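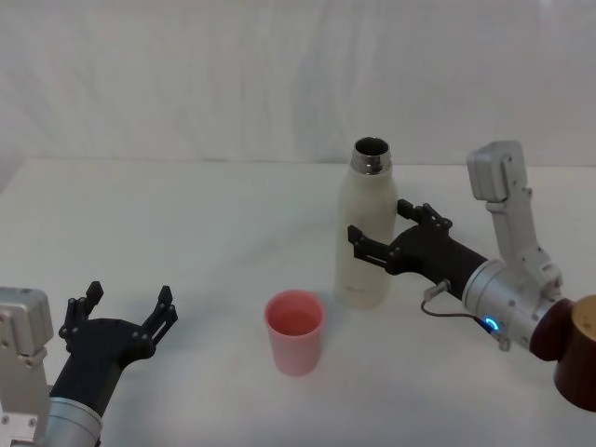 Print this section
E-mail this section

4.3 Grasp slip during bimanual pouring

The pouring task uses both arms. The right hand takes an uncapped insulated bottle by the body, the left hand takes a plastic cup, and the two meet over the middle of the table. Figure 6 shows the right hand on the bottle, with the left hand open and the cup still standing on the cloth. The fault described in this section begins at that stage, although its effect is only seen later.

Over the full evaluation we ran 1,152 pouring trials. Of these, 841 finished with no operator action. Most of the others were stopped for ordinary reasons, such as a missed cup or a planner timeout. In 10 trials the bottle turned in the right hand during the tilt, and water went over the rim of the cup and onto the cloth. In 2 of those trials the bottle left the hand completely. We treat all 10 as safety events. The controller reported a good grasp each time and did not stop the arm.

The logs show the same pattern in every case. The fingers close, motor current rises to the set level, and the grasp flag goes true. The Caleo grasp monitor then holds that flag until current falls below a lower limit. When a smooth bottle rotates between the fingers, current hardly changes. The fingers are still pressing on something, so the monitor sees no fault. The wrist torque signal does change, nearly 200 ms before the first spill in the clearest log, but in our setup it was recorded and not used for stopping.

Grasp height made the problem worse. The planner picks a contact point from the visible outline of the bottle and prefers the lower half, which leaves more room between the hands. With a full bottle this puts much of the weight above the fingers. All 10 events came from grasps below the midpoint. We did not test bottles of other shapes, so we cannot say how far this result carries.

Voyle had noted a similar slip in the Olivares trials, where it was put down to worn finger pads. We replaced the pads on both hands in November and the slip came back on the first Saturday run, with new pads and an unchanged controller. Pad wear may add to the fault, but it does not explain it.

Two changes were made. The wrist torque signal now feeds the stop logic directly, and a sudden change during the tilt brings the bottle upright and freezes both arms. The planner also rejects any contact point below the midpoint when the bottle is marked as full. The second change costs some reach on the left side, and a few cup positions that used to be allowed are now refused.

Figure 6. Pouring task before the cup is grasped. The right hand holds the bottle at the lower-middle part of the body; the left hand is open.

The stop threshold was set by hand on the Pammont bench and has not been tuned for other arms.

Print this section
E-mail this section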